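4.2 Wrist-view localization of the terminal blocks

The policy in Section 3 takes two inputs: the wrist camera stream and the joint state. We gave it no overhead view. In the Celtia baseline a fixed camera finds the parts first and the wrist camera only corrects the last few centimeters, so errors in the hand-eye calibration carry straight into the final position. We wanted to know how much of the task could be done from the wrist alone.

Each trial started from a random arm pose above the table. Parts were placed by hand, and the operator changed their spacing and angle between trials. We collected 84 demonstrations for training and kept 30 layouts aside for testing. Figure 5 shows one wrist view, with the fingers nearly closed.

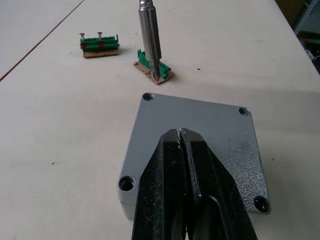 Figure 5. Wrist camera view with two green terminal blocks on cardboard, a gray plate with four mounting holes, and the gripper fingers in the foreground.

Two things make views like this hard. The fingers hide much of the middle of the plate, so the network has to place it from its corners and holes. The polished tool is also bright and reflective, and in early runs the detector often put its keypoint on the shaft – well above the tip. Masking the fingers with a fixed template did not help. Adding random brightness changes during training did, and we used them in all later runs.

The final model reached the target block in 25 of the 30 test layouts. Four of the five failures came from layouts where both blocks were close to the edge of the view. The remaining one was a wrong choice between the two blocks. We did not retrain on these cases.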